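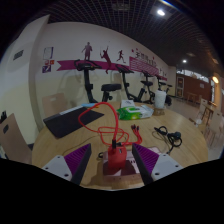
Two purple fingers, a bright red charger and a lot of cable.

How does a robot know which cable to pull?
By Hrvoje Radulović
2024-08-05

Try this at home. Take a charger with a long cable and drop it on the table. Now ask someone to pick up the end of the cable. They will do it in one second and they will not even think about it.

For a robot this is a hard job. The fingers are the easy part, because a pair of fingers can only open, close and move from one place to another. The hard part is the program that tells them when to do it. In this article we will look inside such a program. It has three big pieces, and each piece has its own name: perception, planning and control.

Perception: What is on the table?

A camera does not see a charger. It gives the computer a very long list of numbers. Every number tells how bright one small dot is, and these dots are called pixels. Imagine that somebody reads you 1000 numbers through the telephone and then asks, "So, is it a charger or a cup?" You would have a difficult time.

The perception program has to find shapes in the numbers. It was trained with many pictures in which people had already marked the objects. After enough training it can say: these dots belong to a charger, those dots belong to the table.

Cables are the most annoying thing for it. A box has the same shape every day. A cable has a new shape each time you put it down. It makes a loop, it goes over itself, it hides behind other things. Look at the red cable in the first picture. It goes up in a high arch and then lies on the wood in loops, and there is a black cord near it too. Follow the red one with your finger, from the charger to the other side. At each crossing you must decide which way is the correct one. The program must also decide, and sometimes it is not sure.

A good program admits this. It gives every answer a score, for example, "I am very sure that this is the charger, and only a little sure that this is the end of the cable." If the score is low, the robot can move the camera and look again from another side.

Why does another side help?

From low down, tall things hide the things behind them. From higher up, you see better how the cable lies, but you can not see so well how high each loop stands. When the program puts both views together, it gets a map with depth. Depth means how far away each thing is.

The program also has to remember that it is the same table. The camera moved, so all the dots moved, but the cup did not walk away! Programmers call this job tracking. In the next picture you look at a table from steeply above, and between the two fingers you can see the floor tiles. Find the red cable and the black cable. Which one would you move first?
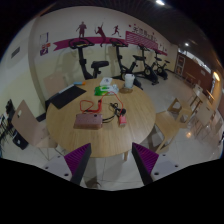 Planning: What do I do first?

Now the robot knows (more or less) where things are. It needs a plan.

A plan is like a recipe. For the job "put the red cable to the side," it can be like this:

1. Go above the cable, with the fingers open.
2. Go down until one finger is on each side of it.
3. Close the fingers.
4. Lift slowly.
5. Move to the side and open the fingers.

It looks simple. But the planner also has to ask many "what if" questions. What if the cable is still connected to something? Then the other thing will come along with it. What if the black cable lies on top of the red one? Then the black one should go first. What if there is a cup in the way? Then the fingers must travel around it.

The planner tries many paths inside the computer, before anything moves. In our small test program, which is called Rorer, it tries 200 paths and throws away all those that would bump into something. From the paths that are left, it takes the shortest one. One time there were only 28 left, and the shortest of them went so close to a cup that I closed my eyes. After this I added a rule: stay a little farther from everything that can fall over.

Control: Move, check, move again

The last piece is control. It turns the plan into real movement, and it never stops checking.

Think about how you carry a full glass of water. You do not decide everything at the start. You look at the water, you feel that it goes to the left, and you correct your hand. Then you look again. This is called a feedback loop, and robots use it too. The control program asks the same things again and again:

Where are my fingers?
Where should they be?
How do I make the difference smaller?

For a soft cable, the question of force is also important. If the fingers press too little, the cable slips out. If they press too much, they can damage it. The ridges on the finger pads help to hold on, but the program still has to choose how hard to squeeze.

And when something goes wrong — for example, the cable slips — control tells planning, and planning asks perception to look again. The three pieces talk to each other all the time.

Be the robot

You need two people, a cable that is not plugged in, and a scarf.

One person is the robot and wears the scarf over the eyes. This person holds out two fingers like a gripper. The other person is the program and can only use these words: left, right, forward, back, up, down, open, close.

Try to pick up the end of the cable. Write down how many commands you needed, then change places and try to do it with fewer.

New words

Pixel: one small dot of a picture.
Tracking: following the same thing from one picture to the next.
Gripper: the part of a robot that holds things.
Feedback loop: move, check, correct, and start again.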